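I got the job at Trasholm the way I get most jobs, meaning my cousin owed somebody a favor. They needed a person to sit nights with Kinsella and keep her in shape. Kinsella was a two-armed robot, and she lived (if that's the word) partly in a cage on the second floor and partly in a bathroom that existed on a server.

"You look after both," Mitsuko Ikeda told me. "Whatever you change on the real one, you change on the other one. Same night. Don't go home first."

I said sure. I'd fixed dishwashers for nine years, how bad could it be?

## The wrist

Bad! The left wrist drifted. You'd send it to a spot and it would stop a hair short, every time, like a kid who won't quite touch the stove. Roscoe Szabo had the shift before mine and his notes were no help. Fault 741, he wrote. Cleared. Fault 741, cleared. Pages of it, going all the way back to April.

So I pulled the collar off, cleaned it, put it back, and ran the zero routine until my coffee was cold and I hated the little beep it makes. Then I typed the new offset into the server side, all four digits of it, 1103, and loaded up the bathroom to see if the two of them agreed.

I have to tell you, I loved that bathroom. Orange floor, dark gray walls, a wooden door standing open. I used to wonder what was past the door. I parked the left gripper over the toilet tank, kept the right one up and open with nothing in it, and hit pause so I could read off the joints. 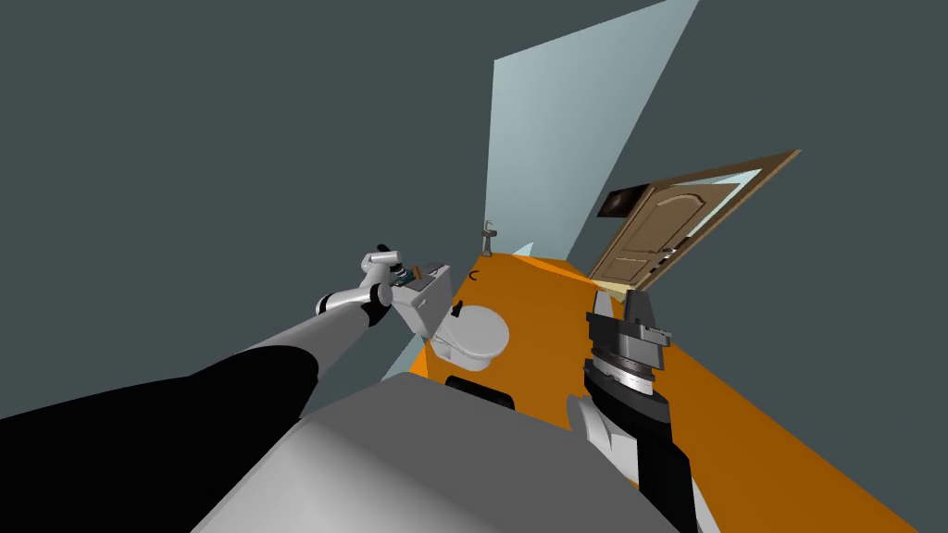
## What I told Mitsuko

She came in early with her coat still on and leaned over my shoulder for a long time.

"Who put that on the floor?" she said.

She meant the little black hook, lying past the toilet. I'd been looking at the wrist all night and hadn't given it a thought.

"Roscoe?" I said.

She pulled up the file list, scrolled down, scrolled back up. Then she took off her coat and got the other chair.

"Run it again," she said. "Slow, this time. Go left arm first."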